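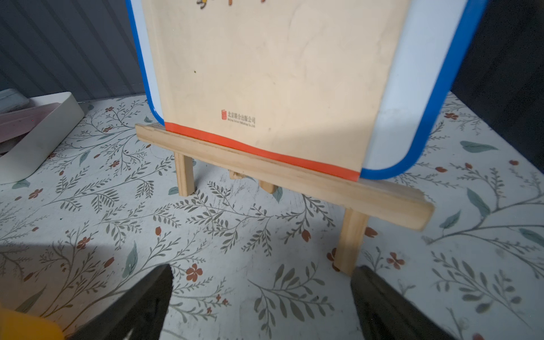 Pallavi Saxena buys display stands for the Tiwari reading rooms, which lend out 2,708 children's titles, 57 of them in Chinese. Most of her complaints concern the ledge.

"People look at the height of a tabletop easel. I look at the slat at the bottom," she says. "If the groove is too narrow, a thick picture book sits on the edge of it and slides forward within the hour."

She prefers unfinished pine. Varnish lets covers slip, she says, and on the Colletti stands she tried first it stuck to glossy jackets in warm weather. Raw wood marks easily, but she sands it once a year, in February.

A small whiteboard goes on the easel behind the book. "It gives the cover a flat back to lean on. Without it, a paperback bows in the middle. You also get somewhere to write the reading time, if the book is narrow enough."

On wobble she is brief. "Check the rear support. If it moves, glue a block to it."

The Killel branch keeps its easels on oilcloth, which she accepts with reservations. "It wipes clean. It also creases, and a crease under one leg will tilt the whole ledge. Pull the cloth flat before you set anything down."

She rates a stand by how many times it can be loaded before the joints need attention. Her limit is 1,000.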